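Bathroom week, continued
January 10, 2021
Filed under: teleop, data, complaints

I said in November that I would write up the brush task once we had enough demonstrations to train on. We have 113 that I am willing to keep. That is fewer than I wanted, and most of this post is about where the others went.

Setup, for anyone who skipped the earlier posts. The operator wears a headset and a pair of tracking gloves and drives both arms and both hands. Locomotion is on a separate channel and we leave it alone during a demonstration, so the operator gets the robot into a stance and works from there. Control runs at 30 Hz. Wrist targets go through an IK layer, finger angles go straight through with a clamp. Recording starts and stops on a foot pedal, which Rostyslav Hordiienko wired up after I ruined a morning of episodes by saying "stop" into a muted microphone.

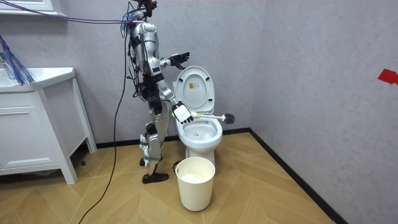
Brush in the lower hand, other hand open near the lid.

The task definition is short: take the brush by the handle, work the head around inside the bowl, return it to the holder, let go. We started with an extra step where the free hand raised the lid, and dropped it from this set. Lid lifting has its own contact problems and deserves its own policy.

The first batch was thrown out for grasp inconsistency. I was picking up the brush near the top of the handle in some episodes and near the bottom in others, depending on how tired my shoulder was. Both grasps work when a person is driving. A policy trained on the mixture reached for a point between the two, closed, and dragged the handle sideways. Volodymyr Bondarchuk plotted grasp height against episode number and you could see my lunch breaks in it. The rule is now low on the handle, every time, and if you miss you end the episode and start over.

The second problem was the idle hand. When you are concentrating on the right hand your left hand drifts, and the gloves record the drift faithfully. In 26 episodes the left arm wandered more than the right arm worked. I tried freezing it in software, but then the torso compensation looked wrong, and I also want the free hand available for bracing later. What helped was giving the operator a parking pose with a tolerance and a tone in the headset when they leave it. The tone is unpleasant. It works.

Third: latency. We measured the glove-to-joint delay at the start of the project and then forgot about it. Somewhere in December it got worse, and the symptom was operators overshooting the rim and correcting back. Those corrections end up in the data as a small wiggle, and the policy learns the wiggle very well. The cause was a logging process writing to the same disk as the video. I moved it. The wiggle is still in the older episodes and I have not decided what to do with them.
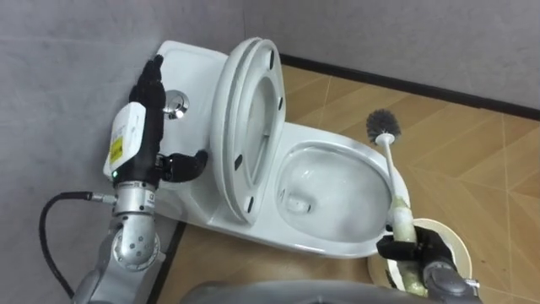 Viewpoint matters more here than it did for the shelf task. From the head, the forearm and hand cover a lot of what you need to see at the moment of insertion, when the brush head is coming down toward the holder. The operator can cheat by remembering where the holder was. The policy has no such memory beyond its 2 frames of history, so it guesses. Adding the fixed room view to the observations fixed most of the misses in replay. I would prefer a policy that needs only what the robot carries, and Volodymyr and I have been disagreeing about this since Derkham.

Notes on operators. Rostyslav is slower than I am and his data is better. He pauses before contact, makes contact, then moves. I blend the three together, and the resulting trajectories are harder to segment. For the next set he drives and I run the pedal.

Still to do:
Re-label the older episodes with a contact flag.
Vary the holder position between episodes. At present it moves far too little.
Swap the brush for one with a thicker handle and see how badly the grasp transfers.
Decide about the wiggle.

Someone asked in the comments whether the glove calibration script is available. It is, same place as before, but read the note about thumb offsets first. The default is wrong for small hands.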